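News > Community > Reuse

Silthorpe reuse shop asks donors to keep small things in open boxes

The reuse shop in Silthorpe has changed the way it receives small household items. From October, hair accessories, soft toys, key rings and similar small things should be brought in an open cardboard box and not in a tied plastic bag. The shop announced the change in its monthly letter to donors, together with the results of a trial that was held at its second location in Sernness.

According to the letter, the two locations received 2,000 boxes and bags of small items during the last season. Of these, 1,801 were sorted and put on the shelves. The rest had to wait in the back room, mostly because the bags were knotted together, or because the cords and bands inside them had become one big tangle and it took too long to separate them.

The trial in Sernness lasted nine weeks. Donors were asked to take any gift box or shop box they already had at home, leave the top open, and put only a few soft things in each one. The sorting table was covered with a cloth, so that small pieces would not roll off the edge. The staff could then see the contents from above and decide quickly which shelf they should go to.

Boxes with a printed inside are also welcome, and donors don't need to cover the name of a store. One open box with a bright red inside carries the name MINISO and a winking smiley face, and holds a fluffy white cloud, a coral-red bundle of curly loops, a fuzzy cream-beige loop that looks like a scrunchie, and a round beige item on a pale cord. Four things are a good number for a box of this size, as each of them can be lifted out without pulling at the others.

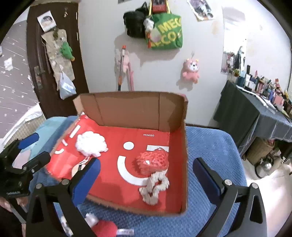

Myung wrote to the shop that the new rule is sensible but a little hard on people who come by bus, as an open box is not easy to carry in the rain. It would be better, Myung suggested, to let donors close the flaps on the way and open them at the counter. The shop has accepted this idea. Boxes may arrive closed, but they should not be taped.

The letter gives some further advice. Fluffy and fuzzy things should be shaken outside before they are packed, because they collect dust and hair. Cords should be laid in a loose loop and not wound around another item. Anything with a broken clasp can still be given, but it should go in a separate envelope marked "repair." Glass, batteries and cosmetics are not accepted in the small item boxes.

Old boxes with torn edges can be used as long as the bottom is firm. After sorting, the boxes are folded flat and offered to donors again from a rack beside the entrance. At the time of the letter there were 43 on the rack in Silthorpe. They are free to take.

The sorted items will go on a new shelf called Prurura, which the shop is setting up near the children's books. Soft toys will be on the lower level and hair accessories above them. Donations are received at both locations until 4 p.m.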